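Chapter 2
Soft Goods: Why Upholstery Is Harder to Buy Than a Car

What this chapter covers
How padded furniture is described to customers
The gap between showroom comfort and household comfort
Reading a fabric label without losing heart
Curves, corners and the price of each

A family buying a used car will look under the bonnet, kick a tyre and ask a cousin to come along. The same family will spend 892 pounds on a sofa after sitting on it for less time than it takes to boil an egg, in their coats, with a salesman watching. They will then live with it for years. Students of household economics have long found this worth a chapter, and you are now reading it.

The trouble starts with language. Furniture catalogues are fond of words that sound like measurements and are nothing of the kind. The Tristura range, which we shall follow through much of this unit, was sold on 'deep-down ease' and 'a generous sit'. Its nearest rival, the Carrasco, promised 'relaxed structure', a phrase that could equally describe a collapsed shed. Neither brochure gave the depth of the seat on its first page. Shoppers who wanted that figure had to turn to page 89, where it sat in small type beneath the care instructions for leather footstools.

Then there is the matter of shape. A straight arm is cheap to cover: the cutter lays a flat panel over a flat board and goes home on time. A rounded arm asks for more. The cloth must be eased round the bend and the seam must follow the line without wandering, and any slackness will show on a plain fabric long before it shows on a busy one. Pale colours are the least forgiving of all – which has never stopped anyone from wanting them. 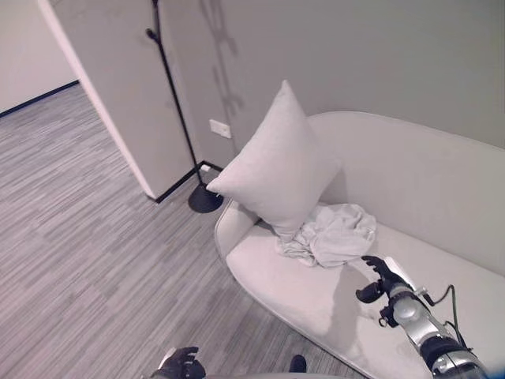

Fig. 2.1 A rounded arm and continuous low back in light grey, with matching cushion.

Low backs raise a separate question. They look well in a small room and leave the wall free, but a tall sitter may find that the support ends where the need for it begins. Loose cushions are the usual remedy. The trade calls them 'scatter' cushions, although most owners spend their evenings doing the opposite.

Before going further, you should be able to tell apart three terms that are often muddled. The frame is the skeleton, and you will almost never be shown it. The filling is whatever lies between the frame and you. The cover is the part you chose, argued over and will one day spill soup on.

Section 2.1 begins with the frame. We shall visit the workshops at Taddale, where joints were glued and dowelled by hand, and the larger plant at Plivport, where they were stapled at great speed and described in the brochure as 'crafted'. Keep a tape measure nearby, as the first exercise requires you to measure the seat you are sitting on.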